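Print this page | E-mail this page
39 shares | 4 comments

Multetti Two-Arm Cell – Set-up Guide
Section 2: Key sorting

Household chores are still hard for this machine. It can pick up one key from a clear floor. A ring of keys is another matter, and you should plan to stay nearby.

1. Clear loose lint from the gray floor.
2. Set the clothes rack at the left, clear of both grippers.
3. Lay the tagged keys on the floor between the arms.
4. Load task 3411 and press Start.

Note: Drumis grippers close on the ring more reliably than on the blades.

CAUTION: Keep hands out of the cell while either arm has power.

Keys and grippers in the cell: 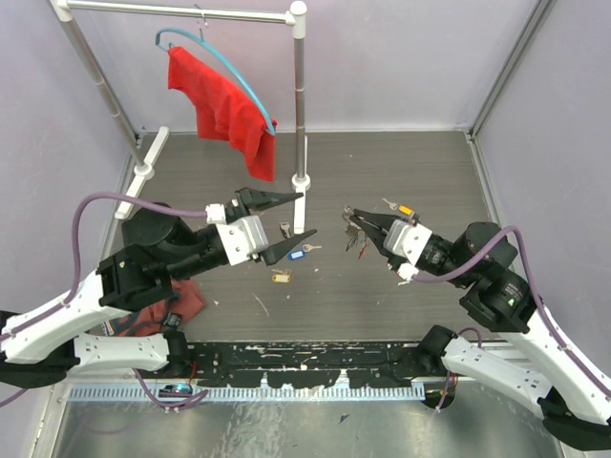
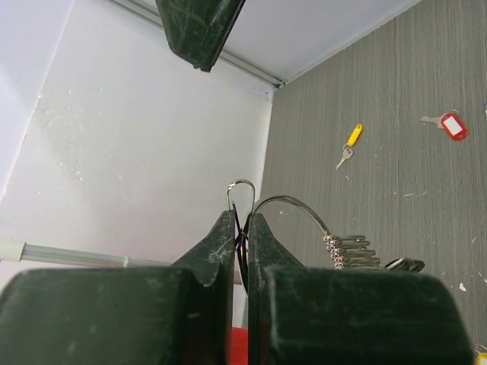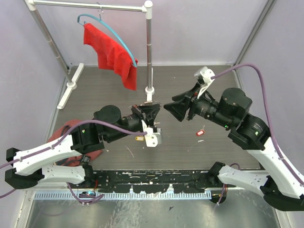 5. If a key drops outside the reach of both arms, press Stop, cut power and put it back by hand.
6. Allow about 2 minutes per key. A person is much faster – the cell is not yet a replacement for one.

Folding and hanging clothes are covered in the January supplement.

Comments (4)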